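The workshop at Flollstead has been open since November. These are pages from the ongoing gallery, kept for the people who share the space and for anyone thinking of taking a bench here. The notes were written by Arne Tiedemann, with a few corrections from the rest of us.

The ground floor is one long open room. It was a dye house once, then a store for shop fittings, and the floor still shows where one use ended and the next started. We left it alone apart from cleaning and sealing.

## The ground floor

Most of what we own is on wheels or can be lifted by two people. The rolling cart is the piece that gets used most. It came from the Stulen sale along with a pair of stools and a box of drawer knobs, and it has been in every corner of the room at one time or another.

The cart is supposed to be cleared at the end of each day. In practice it collects whatever was in someone's hand when the phone rang: a cup, a cloth, a bottle, a box that should have gone upstairs. Arne does a proper clear when the top gets dusty enough to write in.

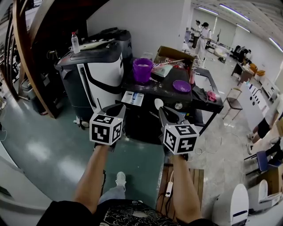

Cups with residue in them go to the sink first. If it's plaster or filler, let it set and crack it out into the trash, and don't rinse it down the drain. We have paid for the drain twice now. Plastic cups are fine to use again and there is no need to open a new sleeve for every mix.

Cloths get sorted into two piles. Anything that has touched oil or finish is hung flat outside the back door until it has dried, then goes in the lidded metal can. Everything else goes in the wash. Please shake them out first. Bags can be folded and kept if they're clean.

Small bottles go back to the shelf they came from, with the label facing out. If a bottle has no label, ask before you open it. If you can't find out what's in it, leave it on the windowsill with a note and Arne will deal with it.

Cardboard is flattened and stacked by the door. It goes out when the stack reaches the handle. Keep one or two good boxes back for packing, the stiff kind with all four flaps.

Water bottles should have a name on them. Unclaimed ones are emptied and recycled at the end of the week. The tops of the appliances are not shelves, although we all use them that way, and anything left there has to be moved before the panels can come off for cleaning.

Power strips stay up off the floor. When the floor is mopped the water finds every low spot, and there are several. Cables should be coiled loosely and left where the next person can see them. Don't run them across the way to the stairs.

## The stairs

The stair rail is older than anything else in the building. We had it looked at before we opened and were told to leave it alone, so it has had a wash with soap and one coat of wax. Please don't hang coats or bags on it. There are hooks upstairs.

The shelving under the stairs is for shared equipment only. Personal things go in your own locker. If you borrow something from there overnight, write it in the book.

## Upstairs

The Orine room is the quiet one, named for the street it looks over. It has 41 lockers, most of them still empty, and a long table for drawing and paperwork. No sanding, no spraying, and no food on the table when drawings are out.

The cupboard at the top of the stairs holds the Fakir vacuum and its spare bags. Use a new bag after any plaster work. The hose clogs at the bend near the handle, and a broom handle will clear it.

## Supplies

Screws are bought in boxes of 1,000 and decanted into jars. When a jar is down to the last inch, put its lid on upside down and it will be reordered. The same goes for masks and gloves, which are kept in the drawer by the door and are free to everyone.

Sandpaper is bought by the roll. Cut it with the old scissors, the ones with tape on the handles. The good scissors are for cloth.

Visitors are welcome in the afternoons. Ring the bell at the side entrance and wait a minute, as it can be hard to hear from the far end.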